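Parnari G2 two-finger gripper: three weeks of pulling old computers apart

Price paid: a little under the cost of a decent second-hand car, which is also how the salesman described it.

I should say what we do first, as most gripper reviews are written by people who pick up wooden cubes. We take in retired office desktops at our unit in Draltulstead and strip them for parts. Memory comes out, processors come out, drives come out, the metal goes in one cage and the plastic in another. It is dull work and hard on the fingertips, and last spring we decided an arm could do the duller half of it. The arm has been fine. The hands we put on the end of it have been a longer story.

The G2 replaces a Hájek parallel gripper that we ran for 14 months. I was fond of the Hájek in the way you are fond of a van that starts most mornings. It was strong, slow and built like a gatepost, and its idea of a light touch was to bend the thing slightly less. On drive trays it was excellent. On memory it was a menace.

Fitting the Parnari took an afternoon. The bolt pattern matched, the cable didn't, and the adaptor that makes the cable match is sold separately, as adaptors are. The setup program found the gripper on the second attempt and then asked me to name it. I left the box blank and it called itself Gripper 1, so we now have a Gripper 1 and no others.

The fingers are the best thing about it. They are slim enough to get down between tall parts without knocking their neighbours, and the closing force can be set low enough to hold a stick of memory by its edges. We run it with a camera mounted on the gripper itself, and there was room for that without the fingers blocking the view of what they were about to grab. 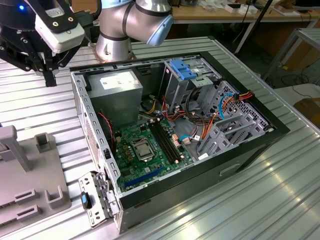
Cables are where every gripper we've tried goes to be humbled. A drive cage is a box, it has corners, and once the arm has been told where one corner is it can guess the rest. A bundle of cables has no corners and is never in the same place in two machines, even two from the same office with the same asset sticker. The G2 will take hold of a single cable quite nicely if that cable stands a bit clear of the others. Ask it for a connector buried under a loop of six more and it will bring you the loop.

The software has a setting for this called Soft Follow, where the fingers give a little as they pull. I had high hopes for Soft Follow. It works on data cables, which slide out with hardly any complaint. It does not work on the big power connector on the main board, which has a clip that wants pressing while you pull, and which I can only just manage myself with two hands and some language. We have gone back to doing those by hand before the machine goes on the table.

Memory latches are better than I expected. One finger pushes the latch down and the arm shifts over and does the other end. It is slower than a person but it doesn't get bored, and after the first 3 days of adjusting we stopped standing over it. The processor bracket needs a lever lifted from under a little hook, and the standard fingertips are too thick to get beneath it. Parnari will sell you thinner ones. I made ours out of a pair of the old ones and a file, which I expect has done the warranty no good.

Wear so far is slight. The fingertip pads are rated for a good deal more than the 1,000 or so grips we have given them, and the only marks I can find are from the sharp edges of cases, which mark everything, me included.

The controller is the part I'd send back. It is a flat grey box with one status light, and the light has a blink for every fault and a chart in the manual to tell you which. Two of the blinks are the same. The Plornura controller we borrowed for comparison was uglier and cost more, but it had a small screen that said things like "finger blocked", and I found I liked being spoken to. The G2 will run from it if you don't mind losing Soft Follow.

Would I buy it again? For memory, drives and small boards, yes. If your work is mainly heavy trays and brackets, save your money and find a used Hájek, there are plenty about. We kept ours on a shelf and still bolt it back on when a batch of big towers comes in.

Good: slim fingers, gentle grip, fits a standard wrist, room for a camera.

Bad: adaptor not included, fingertips too thick for processor levers, the blinking.

Four out of five for the gripper, two for the box it came with.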